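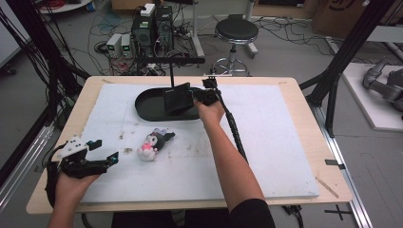
Union questions Wosero's gripper trial at Dogar packing site

Workers at the Dogar site have spent since November placing small boxes and soft toys in trays with hand-held devices, so robots can learn the job. Wosero calls it "upskilling". The packers' union would like to see that in writing.

"Our members are teaching the machine and getting the same hourly rate," said delegate Fatima Rampersad. "We've asked what happens to 43 jobs afterwards. We got a brochure."

Wosero says no positions will go during the 13-week trial. It has made no promise past that.

The union wants a training allowance, regular breaks for sore wrists and a say in any new rosters.

Media contact: Kadir Soylu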